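Wednesday, 6:40 a.m.

Overnight rain gauge reading: 3 mm. The collector was clean this time, no leaf litter in the funnel, so I am entering it without a flag. The barometer has been falling since supper and the needle sits just left of where I set the marker.

Spent the first hour on the sundial problem again. The plate I bought at the Fembridge sale is engraved for a latitude well north of here, and the hour lines are off by an amount that grows toward early morning and late afternoon. There are two ways to deal with this. One is to recut the lines, and I am not going to do that to a plate with 1583 on it, even if the date is almost certainly a later maker's decoration. The other is to tilt the whole dial on a wedge so that the gnomon points at the pole from my latitude. The wedge angle is simply the difference between the two latitudes. I worked it out on paper, then again with the calculator, and got the same answer both times.

The wedge has to taper along the north–south line only. Any twist to east or west shows up as a time error that changes through the day, and a twist is hard to tell apart from a badly laid meridian. I will therefore lay the meridian first, by the equal-altitude method, and fit the wedge to it.

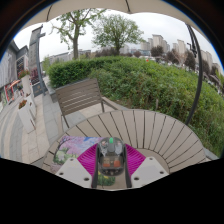
The equal-altitude method needs a vertical rod, a flat level surface and two marks, one before noon and one after, where the tip of the rod's shadow crosses the same circle. The line halfway between the marks, drawn back to the foot of the rod, runs north. I had thought of doing it on the patio table, where the slats already radiate from the center and would save me drawing reference lines. Two objections. The umbrella shades the top for most of the useful period, and a shadow tip falling into one of the gaps between slats cannot be marked at all. A sheet of plywood on the lawn, shimmed level, is better. The Kerell level is good enough for this, provided I reverse it end for end and take the mean.

Noon. Cloud came over before I got the second mark. One mark is useless. The board stays out under a tarp, and the rod comes in so it doesn't get knocked.

Used the afternoon to go through the Ovinard catalog for brass stock. They will cut bar to length but charge for a minimum order, and I need very little. Hardwood would do for the wedge if it is sealed on all faces, end grain included. I have a piece of oak in the garage that is long enough. It has been drying indoors for two winters and should have stopped moving by now.

Also checked the equation of time table in the back of the Thomas almanac against the one I typed up last winter. Found one wrong sign in mine, in the November column. Corrected it in ink and initialed it. That explains the bad comparison I recorded at the time and blamed on the clock.

9:15 p.m. Barometer steady. Sky clearing from the west. If it holds I will start marking at nine tomorrow and use three circles, so that a passing cloud costs me one pair and leaves the others. Bring the pencil with the hard lead. The soft one made a mark as wide as the error I am trying to measure.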